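Subject: Re: [careers-list] Industry placements for final-year doctoral students
List: Beltosness Graduate Careers

On Wednesday a list member wrote:

> Does the 110-hour limit on placements include travel and
> induction? My supervisor says it does. The form says nothing
> either way. Also, can a placement at Mugo be split across
> two terms?

Induction counts. Travel does not. The limit applies to hours worked on the host's premises or logged remotely for the host, and the form will be changed in May to say so.

A placement can be split once. Both parts must be with the same host, and the second part needs its own start date on the form. Mugo has accepted split placements before. Bunus has not, and asks for seven weeks without a break.

Two further points that came up off list:

1. Students paid from a Driver studentship must get written consent from the funder before the host contract is signed. Consent after signing is not valid and the stipend will be held until it is sorted out. Quote form 2849 in the request.

2. The placement report is now 2 pages, not counting the cover sheet. Describe the work done, the methods used and any skills you would list on an application for a job outside academia. Do not include host data. Pictures go after the text, one to a page. 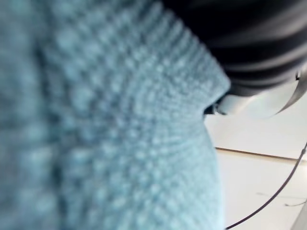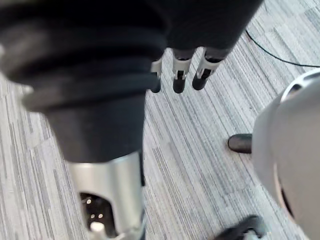 3. Hosts return their own assessment directly to the careers office. Students do not need to collect it, and it does not affect the thesis timetable.

Replies to the list, please, as others have the same questions.

Placements desk, Beltosness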